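Deltham Water Refill Project: where we've got to
Report to the Avum Fund, 1 Oct 2019
From Evangelia Sotiropoulos

Hello all, and sorry this one is longer than the last. It's been a busy summer and there's a fair bit to tell you, most of it good, some of it to do with pipes.

The grant

You gave us 3000 pounds in May and we have spent 1678 of it so far. The biggest chunk went on the tap outside the library (more on that below), then the signs and window stickers, then the reusable cups for the market and the school fair. I've kept every receipt in a folder and can send scans whenever you like. The printing came in cheaper than I'd planned for, so I've moved the difference over to plumbing, as we agreed on the phone.

The taps

The library tap is in and running! It's on the side wall next to the bike racks, at a height that children and wheelchair users can both manage, and it has a push button so it can't be left on. Koivisto did the plumbing and were lovely to deal with, though they had to come back twice over the water pressure. For the first week it came out like a garden hose and soaked everybody's shoes. It's now a nice steady stream and a bottle fills before you get bored.

The station tap is a sorer subject. The wall we wanted belongs to one company and the drain under it belongs to another, and each would like the other to say yes first. I've written to both again and I have a site visit promised. If that drags on past Christmas I'd like to talk to you about using the bus shelter end of Trokport Road instead, where the supply is simple and the footfall is nearly as good.

Cups and cans

The market stall has been the most fun part for me. We lend out plastic cups for a small deposit and people bring them back to be washed, and we've been asking stallholders to keep their drinks cans apart from the general rubbish while we're at it.
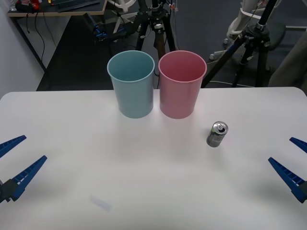

What surprised me was how much people wanted to chat. I'd expected to be explaining the deposit all morning, but most people got it straight away and wanted to tell me about the fountain that used to be in the square (there are at least three versions of where it stood). Over the summer we lent out 1618 cups and got all but a few dozen back. We had 468 loans at the school fair alone, in a single afternoon, and my hands were like prunes by the end of it. Next year we need a second washing-up bowl and somebody else's hands.

The deposit is still a bit fiddly. Coins run out by mid-morning and I end up running to the baker's for change. I'd like to try tokens, which the market office already uses for parking, so it may just be a matter of borrowing a bag of them.

Cafes and shops

Getting shops to fill bottles for free has gone more slowly than I hoped. The ones who said yes have had no bother at all and a couple reckon it brings people in. The ones who said no were mostly worried about queues at lunchtime, so I've changed the sticker to let them write in their own hours. I'm going back round with the new version this month, starting at the top of the high street and working down.
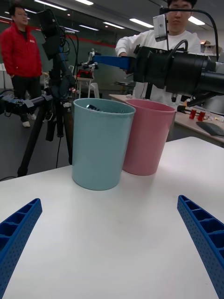
What's next

The rest of the money is for the second tap, wherever it ends up, plus a winter cover for the first one so the pipe doesn't freeze. Koivisto have quoted for the cover and I'm happy with the price. I'd also like to go into the primary school again before the end of term, as the head has asked us back.

Could you let me know whether the Trokport Road idea would need a fresh form, or if an email will do? I'll send the next report once the station people have given me an answer one way or the other.

Thanks again, and do come and try the tap if you're passing.

Evangelia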